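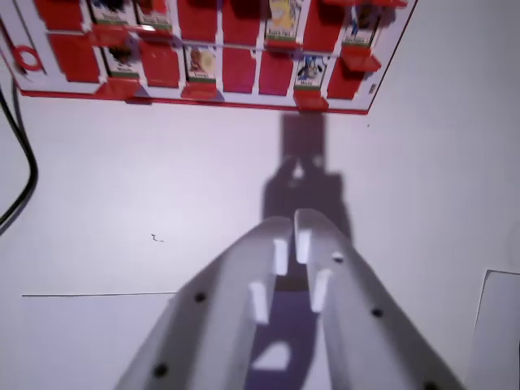
Silside Customer Support
Ticket subject: Parnon thermostat goes blank at night, comes back by itself
Opened by: Jarmila Říha
Opened: Oct 21, 2026
Status: Closed by customer

Original message

Hi! I have a Parnon thermostat that I put in last fall and it was perfect all winter and all summer, and now that the heat is on again it keeps dying on me. Screen goes totally blank, no backlight, nothing when I press the buttons, and the furnace won't come on. Then at some point it wakes back up, shows the startup logo, and carries on like everything is fine. It has my schedule, it has my Wi-Fi, it just has no memory of having been dead.

It mostly happens at night (of course). I've woken up freezing a few mornings in a row and found the house well below what I set. Once it happened while I was making dinner so I got to see it go. No warning on the screen. It was heating, and then it wasn't anything.

Here's what I've got, since your form asks:

Furnace is a Haworth, the high-efficiency kind with the plastic vent pipes, in the basement. It's a small house, 800 square feet plus the basement. Forced air, one zone. I have AC too but it's off for the season. There is a C wire, I hooked it up myself when I installed the thermostat, and the app says power is "Good" whenever the thing is on to say so.

What I've already tried: pulled the thermostat off the wall plate and snapped it back on. Restarted it from the menu. Flipped the furnace breaker off and on. New furnace filter, because the old one was gross anyway. None of it changed anything that I could tell.

Please don't tell me to reset my router. It's not the Wi-Fi, the screen is dark!

Reply from Ruairi Drummond, Silside Support

Hi Jarmila, thanks for all the detail. A blank screen on this model means it isn't getting power from the furnace, so I agree that Wi-Fi isn't the issue. Please turn off power at the furnace switch, take the thermostat off its plate, and check that each wire is stripped evenly and fully seated. Tug each one gently. Pay special attention to R and C. If you can send the app's event history for the past few nights, that would help as well.

My reply

OK, did the wires. R and C were both tight. W was a tiny bit short on bare copper so I trimmed it and stripped a little more and pushed it back in until it clicked. G and Y fine. I also stuffed some putty in the hole in the wall behind the plate because there was a real draft coming out of it, which probably had my temperature readings off all year.

Event history is attached. You can see the gaps. The annoying thing is that they aren't the same length. One is 45 minutes, one goes on until almost breakfast, and there's a short one in the evening that I never even noticed. I was hoping for something obvious like "every night when the dishwasher runs" but no.

It went out again last night, so the W wire wasn't it.

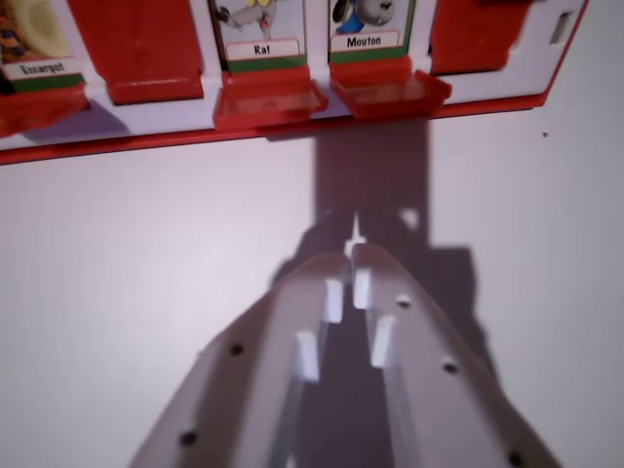

Second round: the furnace end

Ruairi asked me to go look at the furnace side next, which I'd been putting off. I'm fine with a screwdriver but I don't love the basement. Switched it off at the box on the side, took the lower door off, found the control board. There's a little door switch that kills everything when the panel is off, so I couldn't just stand there and watch it run with the door open, and I wasn't about to tape the switch down.

The fuse on the board (the purple car-type one) looked fine. I swapped it for a new one from the hardware store anyway. The thermostat wires were all snug under their screws. While I was in there I noticed that the red wire from the thermostat cable doesn't go straight to the R screw. It goes to a wire nut, and from the wire nut there's a skinny gray cable that wanders off down the side of the cabinet. I took note of that and then completely failed to think about it for two days, which I'm a little embarrassed about.

Put it all back together and it ran beautifully the whole evening. I wrote to Ruairi to say I thought the fuse might have done it! Then I woke up to a cold bedroom and had to write again to say never mind.

Reply from Ľubica Jireš, Silside Support

Hello Jarmila, I'm taking over this ticket from Ruairi. I've read the history. Your thermostat is inside its warranty and I can send a replacement base and display. Before I do that, I'd like you to look at the equipment settings with me, because a wrong furnace type can cause odd behavior. Could you open the installer menu and write back what you see under Equipment, Heat Stages and Power Source?

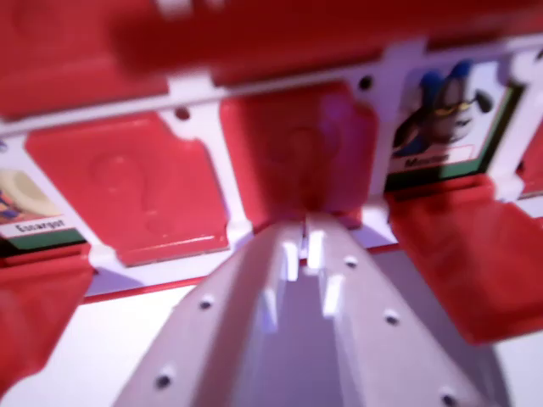
The installer menu took me longer than the wiring did. You hold two buttons down, and then you get a line of tiles with a little icon on each one, and no hint of which tile has the setting you want, so I went poking into one after another. It felt like that red board with the hinged picture flaps all in a row, where you have to lift one to find out what's behind it, except with my flaps each one closed again if I waited too long. Anyway! Equipment is gas forced air, Heat Stages is one, Power Source is C wire. Ľubica said all of that is right for my Haworth and she'd go ahead with the replacement.

The replacement

It came fast, I'll give them that. Same model, new base, new display. I took a photo of the old wiring first this time, moved the wires over one by one, did the setup, and it came right up. I left the old one on the kitchen counter in case.

It went blank that same night.

So now I had two thermostats with the exact same problem, and I was on the point of calling a heating company. The last visit I paid for was 200 dollars and all the guy did was vacuum it, so I wanted one more try first. I wrote Ľubica that I didn't think it was the Parnon anymore, and she agreed and asked whether anything was wired in between the thermostat and the furnace. A humidifier, a zone panel, a safety switch on a drain, anything like that.

And I remembered the skinny gray cable.

Following the gray cable

I went down with a flashlight and followed it. Down the side of the cabinet, behind the gas line (not touching it, just behind), and into a plastic box on the floor with a clear hose coming out of the top. That's the condensate pump. High-efficiency furnaces make water while they run and mine drips into this pump, which pushes it up the hose, along the joists and out to the laundry sink. If the pump gets too full, there's a float that opens a switch, and the switch is on that gray cable, and the gray cable is in the middle of my R wire. So: pump gets too full, thermostat loses power, screen goes blank, furnace stops making water. It's there to keep my basement floor dry and it was doing exactly its job.

I pulled the pump's plug, lifted the lid, and it was disgusting in there. Pinkish jelly all over the float and a kind of brown sand at the bottom. The float could move but it dragged. The check valve, the little fitting where the hose attaches, was gummed up too, so I think when the pump ran, part of the water just slid back down the hose into the tank. That would explain why the outages were all different lengths. On a mild night the furnace doesn't run much and the pump keeps up. On a cold one it runs and runs, and the tank gets ahead of it.

I don't have a good explanation for how it came back by itself, though. My guess is that the pump kept trying until it got the level down far enough for the switch to close again. Oldřich Lukáč next door, who did his own furnace, thinks the pump motor was overheating and cutting out and then restarting once it cooled off. Could be both. I didn't take the motor apart.

What I did to fix it

Furnace off, pump unplugged. Carried the tank out to the laundry sink with a towel under it (there's more water in there than you'd think, wear shoes you don't care about). Scrubbed it with dish soap and an old bottle brush. Unscrewed the check valve, soaked it in warm water with vinegar for 15 minutes, rinsed it, shook it until I could hear it clicking freely. Ran clean water through the hose from the top end. Wiped the float and the arm it rides on.

Put it back, made sure the pump was sitting level, plugged it in, and poured in tap water from a pitcher. It kicked on, emptied, kicked off, and the water stayed out this time. Then I poured faster than it could pump, on purpose, and Svetozár (my husband, upstairs as lookout) yelled down that the screen had just gone dark. I have never been so happy to hear that! I stopped pouring, the level dropped, and he yelled again that the logo was up.

Last message on the ticket

Hi Ľubica, it's been a full week with some properly cold nights and the event history has no gaps in it at all. You can close this. I'll send the old thermostat back in the box the new one came in, just let me know if I need to print a label or if there's one coming.

One suggestion for the help page on blank screens, if you have any say in it. It goes from "check the wires at the wall" to "check the fuse" to "contact us." Please add a line about the condensate pump and its safety switch somewhere in the middle there. I'd have found it on the first day.

Also tell Ruairi the putty in the wall was worth doing, the hallway reading finally matches my other thermometer.

Jarmila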